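Refinishing a Worn Tabletop with Oil

An oil finish is the simplest one to apply by hand and the simplest to repair later. The procedure below applies to solid wood tops. Veneer can be oiled the same way, but skip the coarse sanding step and go directly to hand sanding.

Materials
Sandpaper in 100, 150 and 220 grit, plus 400 for the final coat
Random orbit sander with dust collection
Penetrating oil, 300 ml for a four-person table
Lint-free cotton rags
Mineral spirits
Nitrile gloves

Removing the old finish

Clean the surface with mineral spirits first. Wax left on the wood loads the sandpaper quickly and gets pushed into the grain. Let the top dry until the smell is gone.

Sand with 100 grit, moving with the grain in overlapping passes. Keep the sander flat at the edges. Tilting it there produces a shallow bevel that shows clearly once oil is applied. Stop when the color is even. Move to 150 and then 220, vacuuming between grits.

Dark rings from water or iron usually go deeper than sanding can reach. Treat them with oxalic acid according to the package directions, rinse, and let the wood dry overnight before the 220 pass.

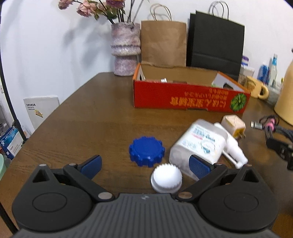 Applying the oil

Work at room temperature, out of direct sun. Pour a small pool in the center and spread it with a rag until the whole top is evenly wet. Watch for dull patches during the first 15 minutes and add oil where they appear. End grain takes considerably more than the face.

Wipe off all the excess before it turns tacky. If it has already turned, rub the area with a rag dampened with fresh oil and wipe again.

Allow 24 hours, then apply coat 2 in the same way, using less oil. For a smoother surface, wet-sand this coat with 400 grit and wipe across the grain, then with it.

Rags

Oil-soaked rags can ignite on their own. Lay them flat outdoors to dry, or submerge them in water in a lidded metal can. Do not leave them in a pile.

Curing

Light use is acceptable after two days. Full cure takes up to three weeks, depending on the oil and the humidity. Use coasters during that period and keep tablecloths off the surface.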